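Ticket 4000: Slow page loads and dropped calls on staff wireless, Flalusden office
Status: Resolved
Opened by: Amparo Cuadros
Assigned to: Berenice Trujillo

Reported problem
Staff on the second floor lose the wireless signal for 10 to 20 seconds at a time. Calls drop and shared files close with a save error. Wired desks are not affected. Started in July, after the move from the old Puso access points to the Tateo units.

Log, B. Trujillo

8:10 Confirmed on my own laptop. Signal strength is good when the drop happens. The laptop stays joined to the network but gets no reply from the gateway.

8:35 Restarted the access point nearest the stairs. No change. Drops continue on both bands.

9:05 Checked address leases on the Kurup router. The pool is not full. Lease time is set to 810 seconds, very short for an office. Left as is for now, to change one thing at a time.

9:40 Compared drop times with the router log. Each drop lines up with a lease renewal. The renewal request goes out, and two offers come back with different gateway addresses.

10:15 Second address server confirmed on the staff network. Traced by hardware address to port 8 on the second floor switch. The port label reads "spare." 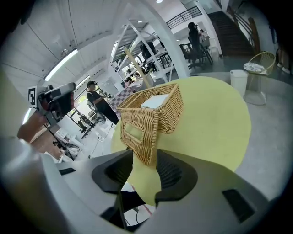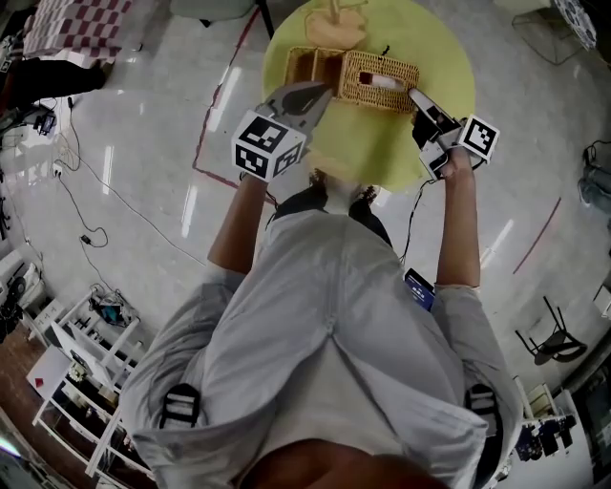 10:50 Port 8 runs to an old Puso access point that was left powered when the Tateo units went in. Its address server was still turned on and was handing out a gateway that no longer exists. For the next floor check, please look behind and under small household items as well as at the wall plates. A wicker tissue box like the one on the round table is big enough to hide a unit of this size from anyone walking past. The Puso unit was on top of a cabinet, behind a row of binders.

11:05 Unplugged the Puso unit and shut down port 8. Cleared leases on the router and renewed my laptop three times. One offer each time, correct gateway.

11:30 Raised the lease time on the Kurup router to eight hours. Saved the configuration and stored a copy in the network folder.

Reply, A. Cuadros
No drops on my side since 11:05. Two people upstairs still had the bad gateway until they turned wireless off and on. Both are fine now. Can this happen again if someone plugs in another box?

Reply, B. Trujillo
Yes, on the current settings. I have turned on DHCP snooping on the second floor switch, with only the router uplink trusted. The first floor switch needs a firmware update before it supports the feature. Opened as a separate request.

Closed. Reopen if drops return.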